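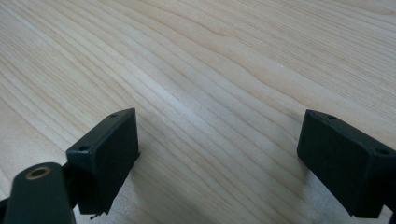
**Pale wooden tabletops** are the light-coloured tops you find on kitchen tables, desks and workbenches, usually blond, cream or honey in tone and finished so that the grain still shows. I look after the furniture pages on the Fondlow household wiki, and this is the entry I get the most post about, so I've let it grow a bit (sorry, it was a tidy little stub once!).

## Woods

Maple, birch, ash and beech are the usual ones. Maple is fine-grained and quite creamy, beech leans pink and has little flecks in it, and ash has a much bolder, coarser grain that you can often feel with a fingertip. Birch sits somewhere near maple and I mix the two up all the time. Once a top has been stained or varnished it's very hard to name the wood from the surface, and I'd rather people wrote "light wood" in their entries than guessed.

Older readers may know the Marinho pattern, a plain kitchen table sold in 12 sizes, the longest of them 159 cm. The legs unscrew. Mine wobbles, but it has lived in five different kitchens and I'm very fond of it.

## Grain

Grain is the pattern left by the way the tree grew and the way the log was cut. Boards sliced straight across the rings (plain-sawn, if you want the proper word) tend to give you wavy bands and long looping shapes, while quarter-sawn boards come out with straighter, closer lines. You can get both on one top, with broad lazy bands in one part and the lines bunched up tight in another – I think those are the prettiest tables of the lot.

The darker thin lines are mostly the denser wood laid down later in the growing season. They aren't dirt, and scrubbing won't shift them. I have tried.
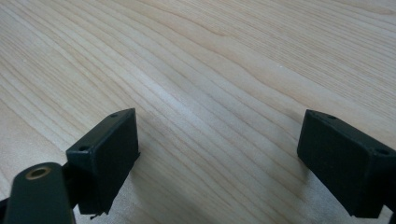 Direction matters when you come to sand or oil. Always work along the grain, even where it curves, and follow the curve as best you can. Scratches that run across it show up horribly on pale wood, especially near a window in the late afternoon.

## Finish and shine

A top with a slight gloss will throw back a bright patch wherever the light catches it, and the colour there looks washed out, nearly white. People write in thinking they've bleached the table. Move your head and see if the patch moves too; if it does, it's only reflection. A real bleached mark stays where it is.

The common finishes are:

- oil, which is easy to patch up but wants doing again now and then
- hard wax oil, a bit tougher (I use Skakance, two thin coats)
- varnish or lacquer, the least bother day to day and the most bother to repair

## Care

Wipe with a damp cloth, then a dry one. Tea and turmeric are the great enemies, so get to them within five minutes if you can. Pale wood also changes colour in sunlight, usually going yellower, and a mat left in one spot from January to summer can leave its own outline behind.

## See also

- Zomutine (table polish)
- Butcher's block
- Veneer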